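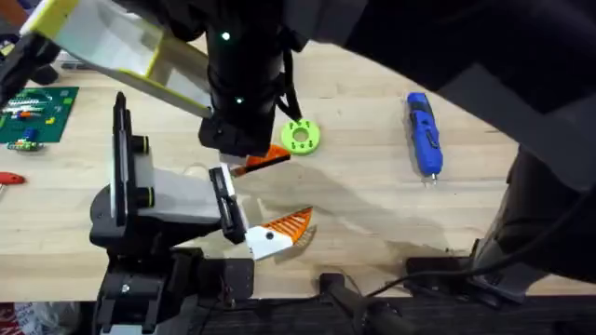 *Les deux bras du poste 3, pinces orange, et l'anneau vert posé sur la table.*

**1/** Poste 3 de l'atelier de reprise, chez Meireles. Jusqu'en janvier j'y travaillais à la main, avec Edivaldo Sales en face. Maintenant il y a deux bras et je « supervise ». Même salaire, je précise pour ceux qui demandent toujours.

**2/** La direction parle de « cellule collaborative ». Collaborative avec qui, ça reste à voir. Le projet s'appelle Vallus, il a un logo et une réunion le lundi.

**3/** Le chiffre qu'on nous ressort à chaque fois : 669 pièces. C'est le total du mois sur le poste. Très bien. Combien reprises à la main derrière ? J'ai posé la question deux fois, on m'a renvoyé vers Grarstead, l'intégrateur. Grarstead m'a renvoyé vers mon chef.

**4/** Dans l'équipe on était 7. Il n'y a pas eu de licenciement, c'est vrai, et je le dis parce que j'en lis de belles dans les réponses. Deux collègues sont partis sur le site de Sustotholm, « volontaires ». L'un des deux l'était vraiment.

**5/** Ce qui change dans la journée : avant, j'avais mal aux poignets. Maintenant j'ai mal à la nuque à force de surveiller. Le médecin du travail a noté les deux. 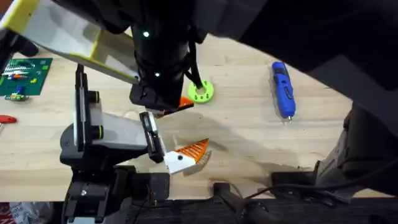
*Même table, les deux pinces presque face à face. La visseuse bleue est restée à portée.*

**6/** Le vissage, parlons-en. Edivaldo sentait au bruit quand un filetage partait de travers. Il a passé trois après-midi à l'expliquer à un ingénieur qui prenait des notes. Dans la procédure, il en reste une ligne : « vérifier le serrage ».

**7/** Je ne suis pas contre les machines, j'en ai réclamé une pour le port des caisses. On l'attend toujours. Les caisses, ça ne se montre pas aux visiteurs, j'imagine.

**8/** La formation promise : deux jours, dont une matinée sur les consignes de sécurité que je connaissais déjà. Pour modifier un réglage, il faut ouvrir un ticket. Pour se faire engueuler quand la cadence baisse, pas de ticket.

**9/** Prochaine réunion Vallus lundi. Je repose ma question sur les reprises et je vous mets la réponse ici, s'il y en a une.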